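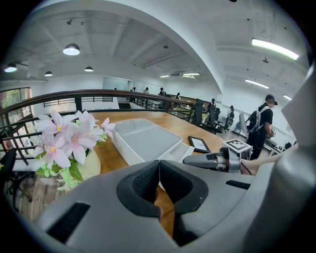

Wooden table by the railing, what to keep on it?

Bistitz wrote:
I want to keep the pink flowers and the small black frame. The white box is for letters. Is it too much for one table? 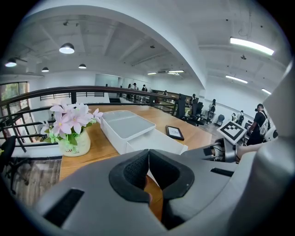 The box with its lid on, next to the frame

Akpan, 16 posts, wrote:
The box is too big, I think. Put it in a drawer and leave the other 2 things.

Polesdale wrote:
I do not agree. Without a box, the letters will lie everywhere. I would move the frame.

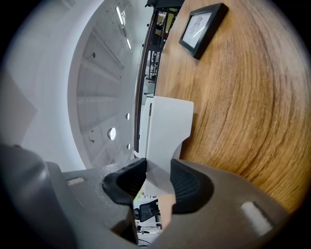
Reply 5

Bistitz wrote:
Thank you both. The frame stays. I will look for a smaller box.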